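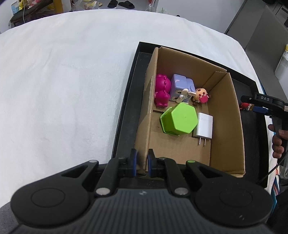
Open cardboard box in a black tray, on a white blanket.

Mendard Class Notes, README

Text notes from the breathing and stretching classes at the Mendard studio, typed up by Viorica Berisha.

Contents
classes.txt: one line per class, 2,000 lines
poses.txt: pose names as the teachers wrote them, spelling left alone
teachers.txt: initials only, 44 entries

Fields in classes.txt are separated by tabs: class number, teacher, length in minutes, main pose, remarks. Remarks may be blank. Classes held in May have no length.

Known problems
Two teachers share the initials HB. Chair classes are filed under "gentle."

Last changed 13/06/2006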